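Jaton Oat and Rye Crispbread Baking Mix, 417 g

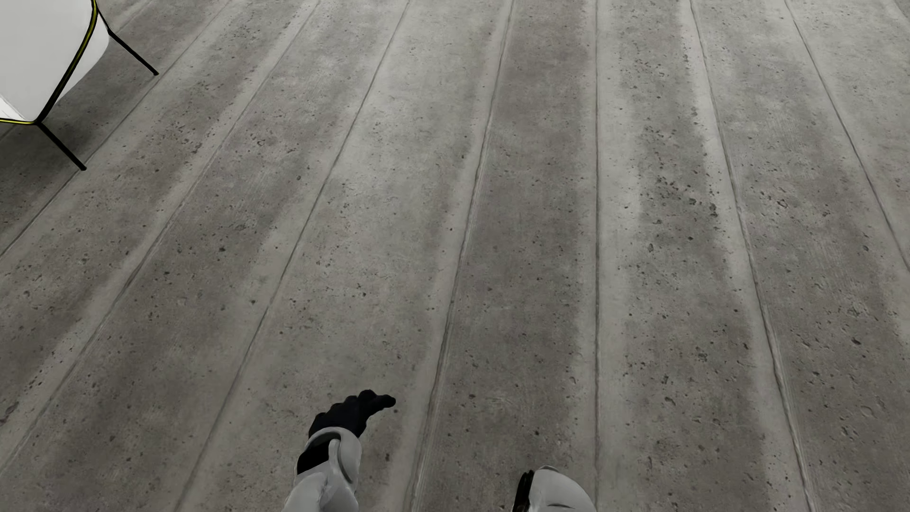

This baking mix is made for people who want fresh crispbread at home but do not have much time in the evening. You add water and a spoon of oil, stir, and roll the dough thin between two sheets of baking paper. One bag gives 2 full baking sheets.

The mix comes from the Nieminen mill and it is packed in Troltville. The oats are coarse, so the bread has a good bite, and the rye gives a taste that is a little sour. We do not add sugar. If you like it sweeter, put one spoon of honey in the water before mixing.

How to bake
Heat the oven to 400°F. Let the dough rest for 6 minutes, then roll it and cut it in squares with a knife or a pizza wheel. Bake until the edges are brown. Leave the crispbread on a rack overnight with the oven door open, if your kitchen is humid.

Ingredients
Whole rye flour, rolled oats, sunflower seeds, flax seeds, salt, caraway. Contains gluten. May contain traces of sesame.

Storage
Keep the bag closed in a dry cupboard. Baked crispbread stays crisp for nearly 42 days in a tin with a tight lid.

Goes well with
Luvley cloudberry spread, soft cheese, smoked fish, or only butter.

Shipping
Orders are sent from Troltville two times a week. The version without caraway is sold out and comes back in May.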